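I've been thinking about how you learn things now, and how different it is from how I did it. When I was at school in Lorthorpe we had one computer on a trolley, and you got 20 minutes on it if you were lucky!

So let me tell you about learning platforms. A learning platform is a website or app your school uses to give you work. At my niece's school in Melbridge they use one called Mista. You log in, do your fractions, and it remembers what you did (even the ones you got wrong).

## How does it know what to give me next?

It keeps a record. Every answer you tap is saved, and so is how long you took. Then it follows rules that people wrote. Get lots of questions right and it picks harder ones, get stuck and it goes back a step. My friend Kuldeep Chauhan, who teaches Year 5, looked up how many answers his class had given since last December. It was 3,903, from 30 children!

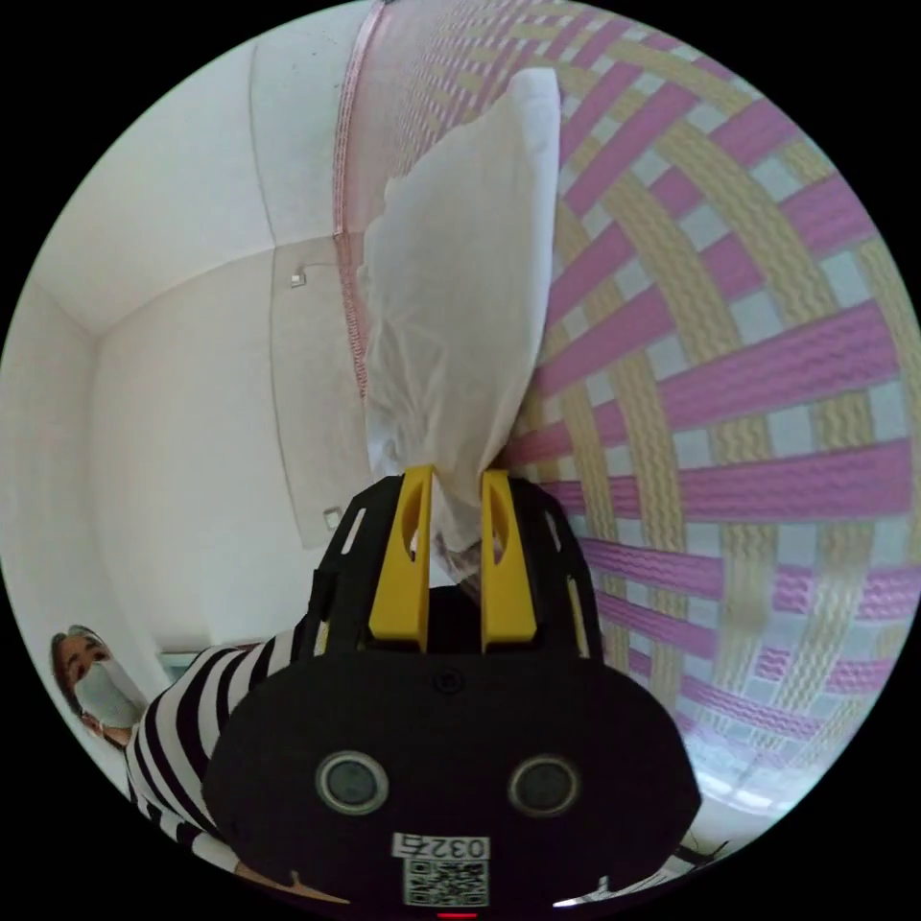

## Is it the same as a teacher?

I don't think so. Mista can spot that you missed a question, but it can't tell if you were puzzled, or hungry, or looking out of the window at a dog. Kuldeep can. He reads the record and then comes over and asks.

## Who gets to see my answers?

Good question, and you're allowed to ask it. Usually it's your teacher and the company that runs the platform. Your school should be able to tell you and your grown-ups what is kept and for how long. If the answer is full of long words, ask again.

Try this at home: write down every app you use for school this week, and next to each one, write one thing you think it knows about you. I got as far as my name and my spelling scores before I needed a biscuit.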